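Startseite Themen Neue Beiträge Anmelden
Kategorie: Robotik > Schule & AG

Zweiarmiges Falten: Hemd verrutscht beim Anheben

Pluvo
In unserer Robotik-AG sollen zwei Arme ein graues Hemd falten und in den Korb legen. Wir haben bisher 90 Durchläufe aufgezeichnet. Der erste Griff sitzt oft am falschen Stoffende.
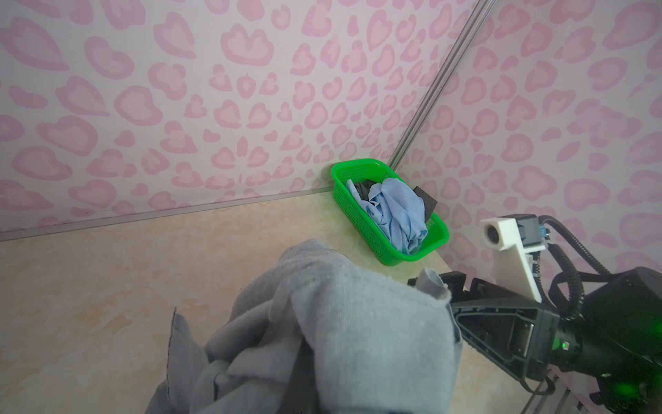
Wie viele Durchläufe braucht man für so eine Aufgabe? Bei uns waren es 300, vorher war das Ergebnis unbrauchbar.

Das Falten läuft bei uns mit beiden Armen gleichzeitig. 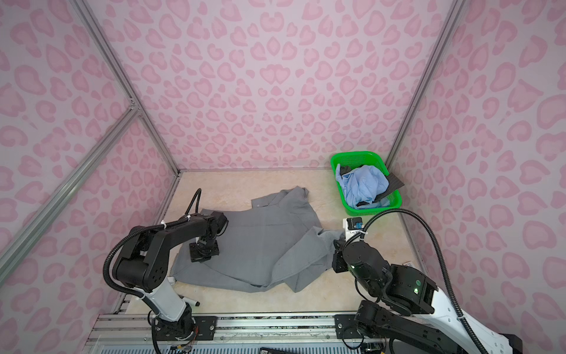 Beide Greifer am zerknitterten Hemd

Boonchu
Startet immer mit derselben Lage, Kragen nach hinten. Erst wenn das klappt, das Hemd anders hinwerfen. Wir falten zuerst längs
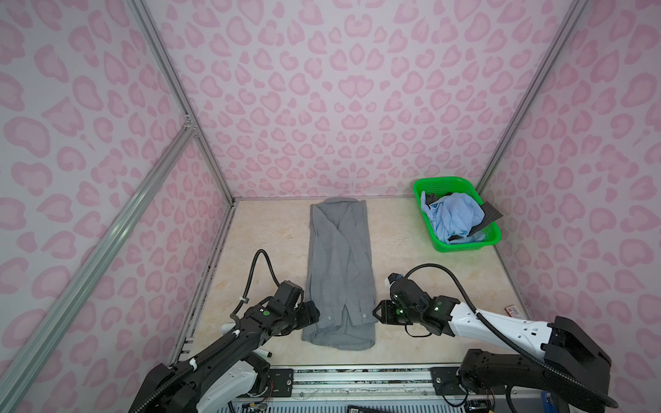
und fahren die Greifer danach auf eine feste Warteposition - sonst beginnt jeder Durchlauf anders. Unser Modell vom Juni hatte 357 Durchläufe, davon viele doppelt.

Tarkusari
Greifkraft prüfen. Und den Korb als eigene Aufgabe trainieren.

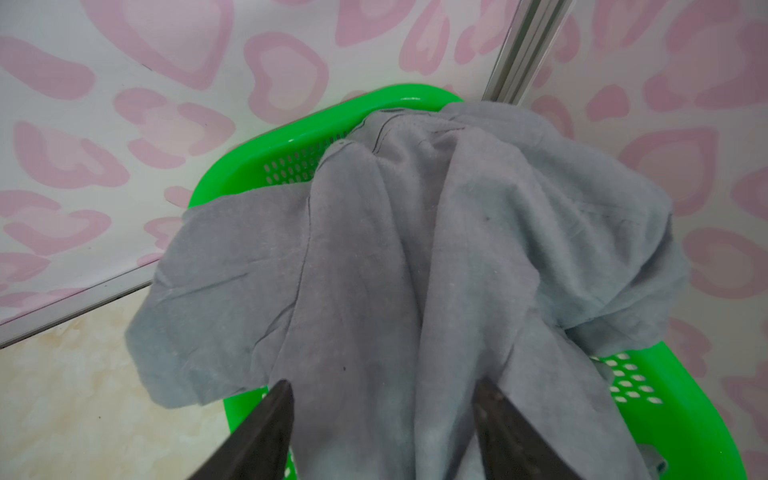 Das Greifen am Korb hat bei uns länger gedauert als das Falten. Am Ende bis zu 482 Versuche.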